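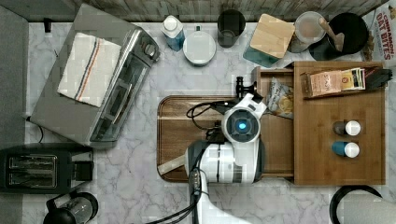

Pour Tilou, l'arrêt d'hier soir n'a rien à voir avec la pince, et je suis assez d'accord avec lui après avoir relu ton journal deux fois. Mais reprenons dans l'ordre, parce que tu nous as raconté ça un peu vite (on sent la fatigue, et je compatis !). Le bras descend vers la planche, il se fige, tu acquittes le défaut, et au redémarrage il repart tout seul vers la gauche alors que tu as encore la main au-dessus du plan de travail. C'est bien ça ?

Accueil | Forums | Bricolage robotique | Membres | Recherche

Catégorie : Bras et manipulateurs > Pannes, défauts et sécurité

marjolaine_k
C'est exactement ça, merci Oriane, et merci à Tilou pour son message privé. Je précise pour ceux qui arrivent : le contrôleur est un Larier de deuxième main, et le logiciel de trajectoires s'appelle Clirnura, je l'utilise depuis le mois de juin sans trop de soucis. La tâche était toute bête, attraper le bâton en bois posé sur la planche à découper et le reposer un peu plus loin. Défaut 151, « écart de suivi ». J'ai cherché dans la notice, il y a une ligne et demie là-dessus, autant dire rien. Je n'ai pas été blessée, juste une belle frayeur et un petit coup sur le poignet, mais depuis je n'ose plus le remettre sous tension, et ça me rend un peu triste, parce que je l'aime bien, ce bras.

bertrand-du-28
Bonsoir Marjolaine, content que tu n'aies rien de cassé. Moi je regarderais d'abord le câble. Avec une boucle noire qui se promène comme ça à côté de la tête, il suffit qu'elle accroche quelque chose pendant la descente, le moteur force, l'écart grandit et hop, défaut. J'ai eu la même chose sur le mien l'an dernier et j'ai passé trois week-ends à soupçonner le réducteur, tout démonté, tout regraissé, pour finir par raccourcir la boucle avec deux colliers. Le réducteur était en parfait état, il a eu droit à une révision gratuite.

oriane.p
Le câble peut très bien expliquer l'arrêt, Bertrand, je te suis là-dessus. Il n'explique pas le redémarrage, et c'est quand même la partie qui fait peur. Un bras qui reprend son mouvement dès qu'on acquitte, c'est un réglage. Dans Clirnura il y a une option de reprise automatique de la trajectoire, assez bien cachée dans les paramètres avancés, et je parierais volontiers une tarte aux prunes qu'elle est cochée chez toi.

bertrand-du-28
Je ne suis pas convaincu. Chez moi elle est cochée depuis toujours et le bras n'a jamais bougé à l'acquittement, il attend le bouton de départ. Pour moi c'est plutôt la position mémorisée qui était fausse, et il a voulu la corriger.

oriane.p
Ton contrôleur est un Symonenko, ils gèrent le départ à part. Et même si tu avais raison sur la position, il n'a pas à la corriger avec quelqu'un à portée ! On ne va pas se fâcher pour ça, mais je ne voudrais pas qu'un débutant lise ce fil et laisse la case cochée.

Vitalii Nechyporuk
Bonjour à tous, je lis ce forum depuis longtemps et j'écris peu, pardonnez mon français. J'ai entretenu des bras pendant 10 ans à l'atelier Tumutgate et je voudrais surtout parler de la main de Marjolaine. Peu importe qui a raison sur la cause : avant d'acquitter, on sort de la zone, complètement, et on garde l'arrêt d'urgence dans l'autre main. Moi je coupe aussi la puissance des moteurs. Ensuite, premier essai à 5 % de la vitesse, sans objet dans la pince, et on regarde vivre le câble pendant tout le cycle. Je dégagerais aussi les bords. Un bocal en verre ou un verre à boire au fond du plan de travail, cela part très vite quand un bras se trompe de direction, et le grille-pain à gauche, je le mettrais ailleurs pendant les essais. C'est une belle cuisine, il faut la garder belle.

marjolaine_k
Merci Vitalii, ton français est très bien et ton message m'a fait du bien. Bon, j'ai pris mon courage à deux mains (hors de la zone, les mains !) et j'ai ouvert les paramètres, bras débranché. La case de reprise automatique était cochée. Oriane, tu gardes ta tarte. Par contre, en remontant le journal, l'écart de suivi grimpe pendant presque 700 millisecondes avant l'arrêt, ce qui ressemble assez à un câble qui tire, donc Bertrand n'a peut-être pas tort non plus. J'ai décoché la case, commandé des colliers, et rangé les verres dans le placard.

bertrand-du-28
Ah, tu vois ! Laisse quand même du mou au niveau de la tête, sinon tu vas arracher le connecteur à la première rotation. Et mets-nous la courbe quand tu auras refait l'essai, sur les deux axes du bas si tu peux.

marjolaine_k
Promis, dès que les colliers arrivent. D'ici là il reste débranché.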